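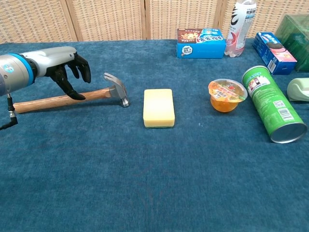 Abb. 1: Klauenhammer, Schwamm, Geleebecher und liegende Snackdose auf der blaugrünen Tischauflage

Textile Tischauflagen für gemischte Ablageflächen
Projektbericht im Modul Gebrauchsgüter und Arbeitsplatz, Hochschule Trekow
Abgabe: Dienstag, 17. Mai 2022

1 Aufgabenstellung

Auf Arbeitstischen in Wohnküchen und Gemeinschaftswerkstätten liegen Gegenstände sehr unterschiedlicher Masse und Form nebeneinander. Harte Tischplatten führen dabei zu drei bekannten Problemen: Zylindrische Teile rollen weg, schwere Teile hinterlassen Druckstellen, und das Absetzen metallischer Gegenstände ist laut. Untersucht wurde, ob eine teppichartige Auflage diese Probleme verringert und welche Nachteile dabei entstehen. Das Ergebnis geht als Empfehlung in den Entwurf des Ablagetisches »Handaser« ein, der im folgenden Semester gebaut werden soll.

2 Auswahl der Gegenstände

Der Satz umfasst 18 Gegenstände aus Haushalt und Werkstatt. Kriterium war eine möglichst breite Streuung von Masse, Auflagefläche und Verformbarkeit. Vier davon werden im Bericht ausführlicher behandelt:

Klauenhammer mit Holzstiel und Stahlkopf, Masse 530 g. Die Masse ist stark zum Kopf hin verlagert, die Auflage erfolgt an wenigen Stellen.
Küchenschwamm mit gelbem Schaumteil und dunkelgrüner Scheuerschicht. Großflächige Auflage, geringe Masse, nachgiebig.
Runder Geleebecher aus Kunststoff mit Deckelfolie. Kleine Standfläche, Inhalt formstabil, Folie empfindlich gegen Werkzeugkanten.
Zylindrische Snackdose, grün, liegend geprüft. Ungünstigster Fall für das Rollverhalten.

3 Versuchsaufbau

Die Auflage ist ein blaugrünes Tuch mit leicht faseriger Oberfläche. Sie wurde ohne Klebung auf die Tischplatte gelegt und vor jeder Reihe glatt gestrichen. Als Vergleich diente dieselbe Platte ohne Auflage.

Geprüft wurden Rollweg, Verschiebung beim Absetzen eines Nachbarteils und Abdruck nach einer Stunde Liegezeit. Der Rollweg wurde nach einem Anstoß über eine kurze Holzrampe gemessen. Für den Abdruck genügte eine Sichtprüfung im Streiflicht mit den Stufen »keiner«, »schwach« und »deutlich«. Eine Messung des Absetzgeräusches war vorgesehen, musste aber entfallen, da der Nebenraum während der Versuchszeit nicht ruhig genug war. Aussagen zum Geräusch sind daher subjektiv.

Insgesamt wurden 141 Einzelversuche durchgeführt, von denen 121 in die Auswertung eingingen. Die übrigen zwanzig wurden verworfen, meist wegen einer Falte im Tuch oder eines schräg aufgesetzten Teils. Die Wiederholungen verteilen sich ungleich auf die Gegenstände; formstabile Teile mit ebener Unterseite wurden seltener geprüft.

4 Ergebnisse

4.1 Rollverhalten
Die liegende Dose kam auf der Auflage in allen gewerteten Versuchen innerhalb der Tischfläche zum Stillstand. Auf der blanken Platte lief sie mehrfach über die Kante. Die Florrichtung hat einen erkennbaren Einfluss: Gegen den Strich war der Rollweg kürzer als mit dem Strich.

4.2 Verschiebung
Der Hammer verschob sich beim Absetzen benachbarter Teile nicht messbar. Der Schwamm haftete mit der Scheuerseite nach unten deutlich besser als mit der Schaumseite. Beim Geleebecher ergab sich ein ungünstiger Befund – auf dem nachgiebigen Untergrund neigte er bei seitlichem Anstoß eher zum Kippen als zum Gleiten.

4.3 Abdruck und Verschmutzung
Der Hammerkopf hinterließ einen deutlichen Abdruck im Flor, der sich mit der Hand ausstreichen ließ. Alle anderen Teile wurden mit »keiner« oder »schwach« bewertet. Fasern blieben vor allem an der Scheuerschicht des Schwamms hängen. Krümel sind auf dem Tuch schlecht zu erkennen und nur mit einer Bürste vollständig zu entfernen.

5 Bewertung

Für Werkzeug und liegende Zylinder ist die Auflage geeignet. Für kleine, hohe Behälter mit Lebensmitteln wird sie nicht empfohlen. Im Entwurf »Handaser« wird die Fläche deshalb geteilt: textile Auflage im vorderen Bereich, glatter Streifen an der Rückseite. Offen ist die Befestigung. Klettband an den Ecken hielt das Tuch, erzeugte aber Wellen in der Mitte; ein umlaufender Klemmrahmen wurde bisher nur gezeichnet.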